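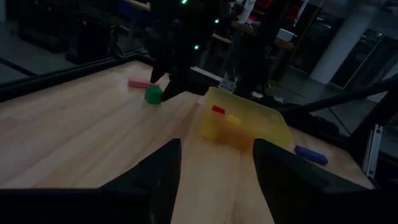 Progress report on the block sets, Prullatport play room
For the period up to the end of May
Prepared by Mahlet Birhane, for the Quintero fund

This report tells what was done with the second part of your grant. In the first report I wrote mostly about the purchase. Now I write about how the blocks and bins are sorted, stored and used on the table, and about what is still missing.

Sets and bins

We received 191 blocks from Skinus in one delivery. They come in several shapes: cubes, short rectangular ones and long ones. The colors include red, blue, green, pink and a pale yellow. I checked every block against the delivery list and the number was correct. Three blocks had a rough edge and were sent back. Skinus replaced them without any cost for us.

The blocks are now divided into 12 small sets. Each set has its own plastic bin, with a spare label on the bottom. We chose low bins with rounded corners and walls that let the light through, so that a child can see from the side what is already inside. For the yellow bins this works well with the red blocks. It works less well with the pale yellow ones, which are hard to see against the yellow wall. Two families have told me the same. I propose that in the next period the pale yellow blocks go only into sets with a bin of another color. It costs nothing, only one afternoon of sorting again.

The table

In the application we planned to buy a new table. After talking with the carpenter at Tirton we decided to keep the wooden one and to repair it. The top was sanded and oiled in the first week of the period. The light wood is a good background for the blocks, and the strong colors are easy to find on it, also for the children who see poorly. A thin seam between the boards can still be felt with the finger. The carpenter says it is stable and I agree with him, but I will look at it again when the heating season begins.

The money saved on the table is 3 percent of the total grant. I kept it apart and ask below how you want us to use it.

Use of the sets

The sorting activity is open in the mornings from 9:30. A bin is put on the table with a few blocks in it, and the others are spread out over the wood. The task is to bring them all into the bin, sometimes by color and sometimes by shape. The long blocks are the most difficult. They often lie at an angle, and small hands take them at one end, so they turn over before they reach the bin. The cubes are easier and most children start with them. I had expected that the younger ones would be tired of the task quickly, but many of them ask to empty the bin and begin again.

At the end of the morning the sets are checked and put back on the shelf. In the beginning this took too long – the sets were mixed and we had to search for the missing pieces. Since we wrote the content of each set on the label, it goes faster.

What is not finished

The lids for the bins did not arrive. The order was confirmed in writing and I have sent two reminders. The printed cards with sorting tasks are ready in draft, but I would like to test them longer before we pay for the printing.

Questions to the fund

Please let me know if the saved amount can be used for additional bins in a darker color. If this is not possible, we will return it with the final accounts. I also ask for permission to move the printing of the cards to the next period – the price offer is still valid and the total budget does not change.

Mahlet Birhane
Prullatport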